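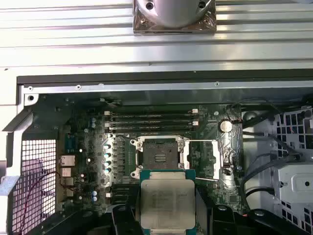
1/ Buying used office desktops for a small business: what I paid and what I'd check next time

2/ Background. I do the books and the ordering for Annunziata Fabbri's flower wholesale in Drultmont. Our desktops were too old for the current version of Climby, which is what we use for invoices. The quote for new ones was $2,697 before tax.

3/ Annunziata said no to that. She asked me to price used ones. A lot of offices replace their machines on a fixed schedule, so plenty of them come up for sale with years of use left.

4/ Prices in our area: $160 for a plain tower with a drive in it, $200 for the same thing with more memory. Small cases cost more and are harder to work on. We have the floor space, so I bought towers.

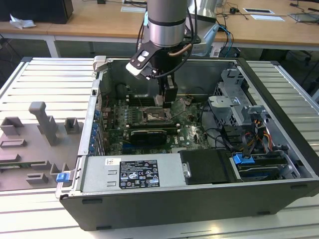 Black desktop tower on its side with the side panel off

5/ Check the processor model before anything else. Listings that only give the family name don't tell you which generation it is, and that decides which version of Windows you can run. Ask for the full model number. If the seller won't send it, move on.

6/ Ask if the drive is included. One listing I nearly bought from said "no drive, no OS" in the last line. A new drive would have put it well over the $200 ones.

7/ Ask about the power cord too. Most sellers don't include it. We had spares in the back room, under the ribbon.

8/ Warranty. Private sellers give you none. The refurbisher I used gives 88 days. Odd number, but it's on the receipt. Put the end date on your calendar the day you pick up.
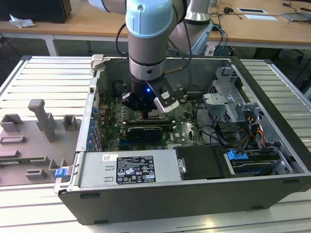
Desktop case open, green motherboard, black graphics card

9/ You probably don't need a graphics card for office work. Some used towers come with one. It's fine to have, but I wouldn't pay extra for it. Do look at which video ports you get, though. Our monitors are old and I had to buy adapters.

10/ Wipe the drive and install Windows fresh, even if the seller says it's been done. I did ours on a Sunday when the warehouse was closed. The installs were quick. Updates took the rest of the afternoon.

11/ The slowest part of the whole job was the internet. Our Trutel line drops whenever the big cooler kicks on, and I had to restart one download several times. Separate problem. They're sending somebody in October.

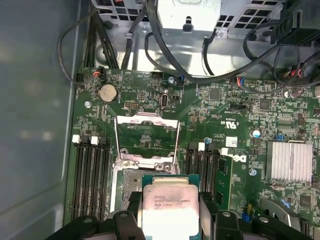
Reiko Kudo

12/ A few people asked about swapping in a faster processor. You can, if it fits the socket and the board supports it. Look up the board's list of supported chips first. I priced it and left ours alone. Climby spends most of its time waiting on the network anyway.

13/ Old machines: pull the drives and keep them until your accountant says you can destroy them. The county takes the rest at the transfer station. Call ahead, they only do electronics on certain mornings.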